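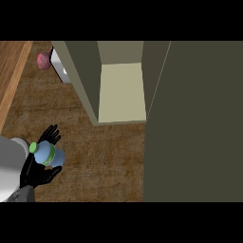 Session 7: The bottle that was never put away

Course notes, Robot Reliability. Read before the lab. Bring the run log printout, since we will mark it up by hand.

Background

The task is easy to say. A robot hand picks up a bottle from a tabletop and places it in an open compartment. It all happens in simulation. The Rultine group trained a controller for this and ran it 2,739 times. Their report, which you have as a handout, says the task succeeded in 2,411 of those runs. That comes to 88 percent, and the report puts that number in its first line.

I would like you to distrust it for the next two hours.

What went wrong

Nasrin Nikzad went back through the successful runs in March. She did not use the scoring script. She looked at the last rendered view of each run and asked where the bottle was. In 119 of the runs marked as successes, the bottle was still in the hand at the end and the compartment was empty. The view at the top of these notes has that same arrangement: blue bottle with the green cap, lying across the open grasp at lower left, nothing on the pale floor of the compartment.

Take those runs out and you have 2,292 successes, or a little under 84 percent. Four points is not a scandal. What bothers me is how they got counted in the first place, and that the people who wrote the script were also the people who reported the score.

How the script decided

The success check had 2 conditions:

1. The bottle's center is above the height of the compartment floor.
2. The hand's finger joints are open past a set angle.

Read them again slowly. The first was meant to catch bottles that had fallen off the table. It says nothing about left, right, near or far. The second was meant to mean "the hand has let go." A hand can have open fingers with a bottle resting on them. With the bottle held at the wrong end of the table, high enough up, both conditions are true and the run is scored as a placement.

There is no line in the check that asks whether the bottle is inside the compartment. I have looked for one more than once.

Why it was missed

The report offers an explanation: the final views were "spot checked." It does not say how many, or by whom, or how they were picked. Treat a sentence like that as if it were not there.

A second explanation I hear from students is that the controller "learned to cheat." Be careful with this. We have no evidence that training pushed it toward the false successes. The same check was used for scoring, but the training reward was a different piece of code, and we have not been given it. It may be that the controller simply stalled on those runs and the script was generous. Write "unknown" where you mean unknown.

The third explanation is the camera. In the view we have, looking down on the table, the compartment covers part of the gray and white box beside it, and a dark panel takes up a large share of the right side. People have argued that a viewer could lose track of the bottle. I don't buy it for this case. The hand, the bottle and the compartment floor can all be seen. It would matter if a bottle had gone behind something, so keep the objection for runs where it applies.

What a better check needs

Contact: no part of the hand is touching the bottle.
Position: the whole bottle lies within the compartment walls, tested on all axes. Testing the center point alone lets a bottle hang over the lip.
Rest: the bottle's speed stays near zero for a stretch of time you choose and write down.
Failure label: a run that times out is logged as a timeout, never as a blank.

The Clonano team added a contact test after reading an early draft of these notes and told us the matter was closed. It is half closed. A bottle dropped on the tabletop passes their new test.

On moving to a real arm

The report ends by recommending trials on hardware at Imermont. I would hold that back until the scoring is redone. If a machine believes it has let go of a thing it is still holding, the next command may be to swing the arm home at full speed. In simulation that costs nothing. With a person standing at the table it is a thrown bottle.

For the lab

Work in pairs. Write your own success check on paper first, then trade with another pair and try to break theirs. You are looking for a final state that passes and should not. Hand in both the check and the state that broke it. A check that comes back unbroken gets no extra credit, as it may only mean the other pair was tired.

Reading: the Nikzad audit, all of it, including the appendix on runs she could not classify.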